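Chapter 7
Who Says It Is Safe? Rules for Small Robot Cells

Most students come to this subject believing that a standard is a kind of guarantee. Read one closely and the belief fades. A standard records what a group of people could agree on, usually some years before your machine was built. It deserves respect, and it deserves a second look.

Take the handling of clothing. Rules for robot arms grew up around hard parts that stay where they are put. Cloth bunches, drags and hides whatever lies beneath it. The Cimdale code of practice, used as our main text in this chapter, runs to 232 clauses, and only one mentions fabric. It asks that the work area be "suitably clear". Suitable to whom?
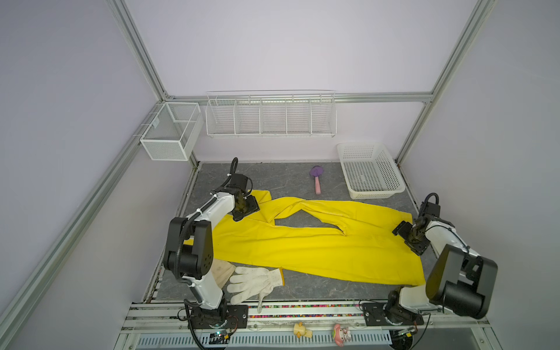

Two arms and a pair of what look like yellow trousers, with other items on the same work surface.

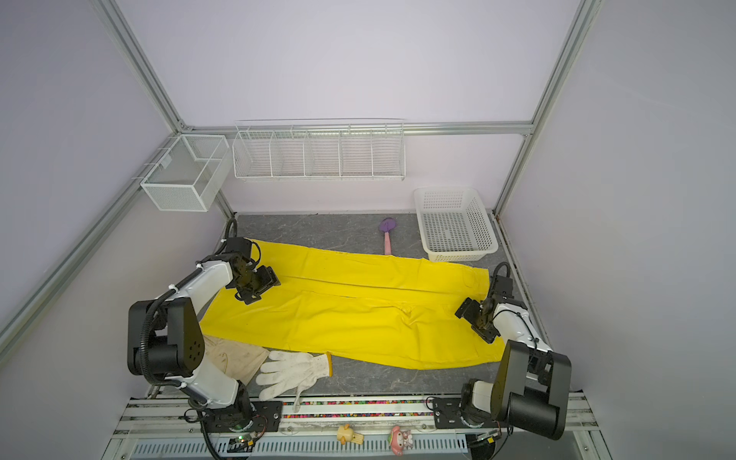
A clause like that can be ticked by anyone in a good mood. The Skomcombe checklist tries to do better by asking for a written list of every item allowed within reach of the arms — a dull job, and one that often gets copied from the last cell. Hsu's method goes further and wants the list checked before each run. Its supporters point to a trial of 3,000 runs at Skultport. We would like to know who filled in the forms, and whether they did so before or after the run.

None of this is an argument for ignoring the rules. It is an argument for asking three things of each one: what harm it is meant to prevent, how a breach would be noticed, and who has the power to stop the work. Section 7.1 puts these questions to the Cimdale code, starting with its clauses on reach and speed.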